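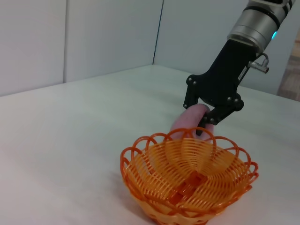
In Praise of the Slow, Small Job

7/2/22

I have been meaning to write this since April, when a fellow member of our workshop asked me, very kindly, over a cup of the terrible coffee we keep by the sink, when the robot was going to do something. I said it was doing something. It was picking up a pink thing and putting it in a basket. There was a pause, and then the kind of nod you give a child who has shown you a rock.

I've thought about that nod a good deal. I like the person who gave it, and I don't think the question was a silly one, but I have come around to a fairly firm opinion, and since the Grelwood newsletter has been short of pages lately I'm going to use up a few of them. My opinion is that people who build robots at home, or in a shared shop like ours, should pick one small job and stay on it much longer than feels dignified. Months, if need be. And they should spend more of their money and patience on the table than on the arm.

The arm gets all the attention, of course. Ours is a handsome thing, with its silver-gray wrist and the little blue light that makes everybody who walks past think it must be very clever. We got it secondhand through a dealer called Kendach, and between the arm and the gripper and all the odds and ends the club spent a little under $2000, which caused some discussion. I voted for it and I'd vote for it again. But I'd be fibbing if I told you the arm was where the work was. Once it was bolted down and moving, which took us one long evening and a good part of the next, it mostly did as it was told. The trouble was everything we told it to do.

The table is where the work was

Our first setup was the end of the big bench, next to the drill press. There were pencil marks and old glue and a coffee ring or six, and there was always somebody's project parked there when you came in. We had the arm picking things up off that bench and it was hopeless. Some evenings it would go beautifully and some evenings it would close its fingers on air, over and over, while we changed settings and argued. We blamed the camera. We blamed the gripper (I blamed the gripper at some length, and I have since apologized to the person who put it together). I now believe that at least half of our trouble was the bench.

So we gave the arm its own smooth white tabletop and stood plain white panels up behind it. It looks like the inside of a refrigerator. I know some of you find it a bit chilly compared with the rest of the shop, where everything is brown and comfortable and covered in sawdust. But when a colored thing is on that table, the camera has very little else to be distracted by, and neither do we. When something goes wrong now, we have three or four suspects instead of thirty, and that has done more for our tempers than anything else we bought.

I've heard the objection that this is cheating. The real world is messy, the argument goes, so a robot that only works in front of a blank wall hasn't learned anything worth knowing. I have some sympathy with that. I'd love to see it work on the messy bench one day, and I'd bring a cake. But we don't teach people to drive on the freeway in the rain. You go to the empty parking lot behind the grocery store, and you go around and around it until your father's hand comes off the dashboard, and I have never heard anybody call the parking lot cheating. The mess can be added later, a bit at a time, and when it's added on purpose you can tell which bit of mess did the damage.

Why a basket

People ask about the basket more than anything. It's the bright orange woven plastic one, with the loopy rim like the petals on a flower, and it doesn't look like laboratory equipment. I was in favor of a plain square bin. I was outvoted and I'm glad, because that rim has turned out to be the best teacher in the building. A square bin has a straight edge, and if you clear it in one place you clear it everywhere. These scallops go up and down and overlap each other the whole way around, and an arm that comes in a touch low behind the back rim will find a loop to poke itself into. Then the basket goes for a walk across the table, or tips, and you've got a new problem to look at.

I could have set the arm to lift everything a foot in the air, cross over, and let go. We tried that for a while. It worked nearly every time and it taught us nothing, and it looked like somebody dropping mail down a well. Coming in close to the rim and setting a thing down properly is harder by a long way, and I think it's the part worth having. If you ever want a machine to put a dish in a rack or a pair of socks in a drawer, it will need to be good around edges.

The fingers themselves deserve a word too. They're narrow and black, and the joints and bolts are all right out in the open where you can get at them. There are prettier grippers. I looked at one from Veveo that had a smooth cover over everything, and I was tempted, I really was, but a shared workshop is full of people who want to see how a thing moves, and a good half of the useful suggestions we've had came from members who know nothing about robots and a great deal about hinges.

On doing it 200 times

We set ourselves a rule that no change counts until the arm has done the job 200 times with it. I'll grant you that this is dull. I've sat there with a thermos and a clipboard and watched a pink thing go up and come down until I started seeing it when I closed my eyes. But I have also watched us all get very excited over a change that worked 3 times running and then fell to pieces, and I'd rather be bored than fooled. The long runs show you the slow things. A screw backs out a little. The basket creeps. The light in the shop changes toward supper and the grasps start landing a hair to one side.

I think this is what the person at the sink was really asking me about. It's hard to love a hobby where the good days look the same as the ordinary ones. A furniture maker has a chair at the end, and I've been jealous of every chair that has left our shop. What we have is a line in a notebook. The Şimşekoğlu workshop across the river, who have been at this longer than we have and are very generous with their advice, told us they kept to one object and one container for 2 years before they moved on, and I remember thinking that was the saddest thing I had ever heard. I've now been over to see their arm run, and I don't think so anymore. They trust it. They stand with their backs to it and talk to you. I have never once turned my back on ours.

So that's my case, and I'd ask anyone starting out to at least try it my way for a season. Buy the modest arm. Give it a clean table and a plain wall. Choose something cheerful for it to carry, because you're going to be looking at it for a long time, and choose a container that will argue with you a little. Then leave the job alone and let it be small.

As for the mess, I've promised the club that we'll start adding some after the summer. I have a tea towel in mind, with stripes. If any member has strong feelings about a different tea towel, there's a box on the shelf by the arm where you can leave it, clean please.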